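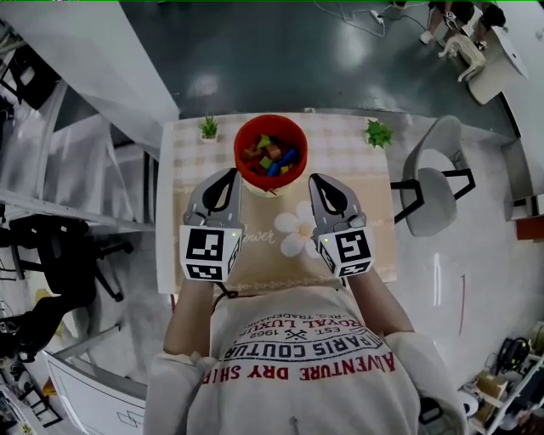
From: Elínborg Østergaard
To: jiria-handheld
Subject: Re: [jiria-handheld] Pose dropouts in the tabletop set
Time: 16:40

Thanks for running the numbers on your side. Replies below, then what we got from the second pass in April.

> We have been training on the tabletop episodes you put up and the
> gripper poses look fine for most of each run, but there are gaps.
> In the bucket episodes the left gripper freezes for a stretch and
> then jumps to a new spot. The policy learns the jump. On the arm
> it shows up as a jerk right before the grasp.

Yes, we see the same thing. The freeze is Turnora holding the last good pose when it loses the markers in the head view. It was written that way for live display, where a held pose looks better than a missing one. For training data it's the wrong choice. In the new export those samples are marked invalid and the pose fields are left empty, so please check your loader before you pull. The old loader reads an empty field as zero.

The jump is a separate problem. When only one marker on a housing is visible, and it's seen at a steep angle, there are two poses that fit the corners almost equally well. Turnora took whichever had the lower corner error, one image at a time. With both hands close together over the bucket, the inner faces turn away from the head camera or get very narrow, and that's where most of the flips are.

> Is it worth keeping the head camera tracking at all? We could go
> with motion from the gripper cameras only and skip the markers.

We tried this. Gripper-camera motion alone is smooth from one image to the next but it drifts, and the two hands drift separately. For a task with one hand that may not matter. When one hand steadies something and the other one drops a block in, the distance between the hands is what you need, and that's the part that goes bad first. So I'd keep both.

The second pass works like this. We run the gripper-camera motion through Viveck to get a smooth path for each hand. Then we use the head-camera markers as fixes, but only where at least two faces of the same housing are visible. Single-face detections are kept if they agree with the smooth path and thrown out if they don't. Gaps of up to 16 images are filled from the smooth path. Anything longer stays invalid.

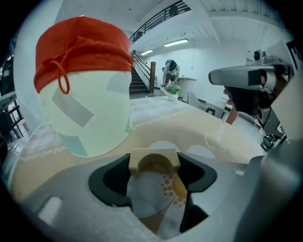 The cup episodes were harder for the gripper-camera side than I expected. Once the jaw gets near the cup, the cup and the hat on it fill a good part of the view, and features on them get picked as if they were part of the room. While the cup stays on the table this is harmless. Once it's held, it moves with the gripper and pulls the estimate toward no motion. We now mask the jaw and a fixed area in front of it and take features from the rest of the room only. The lens is wide enough that there is still plenty left. The tablecloth is usable too, as long as it doesn't get dragged.

Results so far: we reprocessed 221 episodes. Of these, 80 had at least one flip in the old export. After the second pass 16 still do. I looked through those by hand and they are mostly long stretches with both hands low in the bucket, where the head view never gets a second face. I would leave them out of training for now.

> Could the head camera pose itself be the issue? The wearer moves
> around quite a bit.

It adds some noise but it isn't the source of the jumps. The flips are there in the raw corner fits before the head pose is applied. Head motion does matter when the wearer looks up and both housings leave the view. The recording guide now asks people to keep their eyes on their hands until the object is released.

> What would you want from us?

Retrain on the new export with the same settings as before, and please hold the training steps at 2,000 so we can compare. If you have time, do one run with the invalid samples dropped and one with the whole episode dropped whenever it has any. I don't have a good guess which is better. Dropping whole episodes costs us a lot of the bucket data – maybe too much.

The export is in the usual folder under "holst-pass2". The mask files are in there as well, one per gripper. Left and right are not the same, so don't mirror them.

One thing still open is timing. The gripper cameras and the head camera are lined up by their clocks only, and I think there is a small offset between them in the older recordings. If anyone on the list has a way to estimate it from the motion alone, I'd like to try it before we do a third pass.

Elínborg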